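Minutes – Furnishings and Fit-Out Working Group, Doucette building
24 August 2018

**1. Previous minutes**
Approved without change. The action on floor loading stays open until Taler sends the revised sheet.

**2. Dining room tables**
Two quotes received. Prumer is lower on unit price but excludes delivery. Skostberg includes delivery and a 30-month warranty on tops. Both offer a light wood finish – edge profile still to be confirmed.

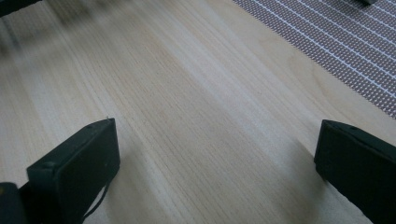 *Item 2: tabletop, light wood, fine straight grain.*

Agreed to ask both firms for cleaning instructions in writing and for the lead time on replacement tops. Decision held over to the next meeting.

**3. Flooring**
Carpet stays in the dining room for now. Replacement was costed in February and moved to the 2019 budget. Chair glides are to be specified for carpet, with a hard-floor set kept in storage.

**4. Table settings**
One placemat and one plate per seat, dark plates preferred. Cutlery to be held in wire baskets. Stock order to follow the table order, as placemat width depends on the top selected.

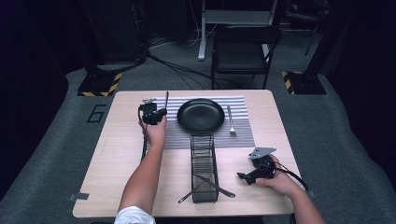 Taler replied that the placemat order could go in earlier if the group fixed a maximum width, and asked for that figure in writing. Agreed.

**5. Actions**
- Written queries to Prumer and Skostberg – chair
- Maximum placemat width to Taler – secretary
- Revised floor loading sheet – Taler

Next meeting in 8 weeks, same room.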